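**Hand-held gripper demos vs teleop – our cloth results are in**

**clurkar_tom** wrote:

Right, I promised numbers in January and I've finally got them! We've been comparing two ways of teaching the arm to handle cloth. One is the usual leader-follower teleop. The other is a person just holding the gripper and doing the job themselves, with marker cubes on the device so we can recover where it was.

We ended up with 3,547 usable demos from the hand-held side. Same cloths, same tables, and the same training code for both (the Bozkurt branch, for anyone who remembers it). Then 60 test runs for each policy, on rooms neither had been trained in.

The hand-held policy failed 18 of its 60. Teleop failed more than half. I really didn't expect a gap that size and I've been grinning about it all week.

The part I like best is how quickly people get used to it. You hold it in both hands, pinch the cloth between the pads and get on with it, and you feel the tug when the fabric catches. With teleop our people were always a bit behind the cloth – you could see it in the replays, lots of little stops and second goes.

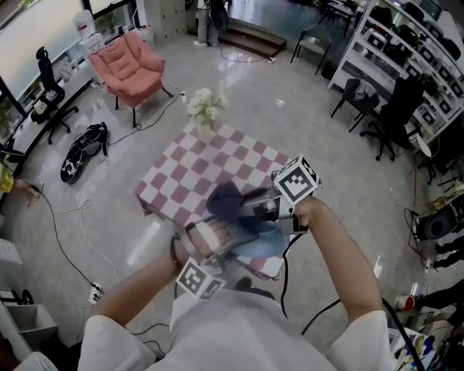
**Berkay Aydoğan** wrote:

Lovely result, but I'm not sure it shows what you think it shows. How many teleop demos did you have? If it's a lot fewer than 3,547 then you've compared a big dataset with a small one.

**clurkar_tom** wrote:

Fair. We matched on hours of operator time, so yes, teleop had far fewer. I'd argue that's the comparison people care about, but I can cut the hand-held set down to match and retrain. Give me the weekend.

**pinchpoint** wrote:

Matching on hours is fine by me! Operator time is what we run out of at Covulport, never disk space. What I'd like to know is how you deal with lost markers. Ours vanish whenever someone turns their wrist.

**clurkar_tom** wrote:

Two cubes help a lot. If both go missing for a moment we fill the gap from the motion on either side, and if it's a long gap the demo goes in the bin. The 3,547 is after binning.

**Berkay Aydoğan** wrote:

Then you've got a second problem – you're throwing away the demos with the most wrist turning, and those could be the hard folds. Can you split the 18 failures by fold type?

**clurkar_tom** wrote:

Ooh, good point. Just had a quick look and the corner flips are over-represented. Annoying, and now I want to know why!

**moss_and_motors** wrote:

We saw the same on the Trarnach set. We put 3 cubes on and the corner flips got better, though the thing was heavier and people grumbled. I'd still take hand-held over teleop for anything floppy. For stiff parts I'm with Berkay, the case isn't made.

**clurkar_tom** wrote:

Matched-size run is queued, and I'll post the failures by fold type in the same table. pinchpoint, I'll send you the gap-filling script tonight, it's a mess but it works.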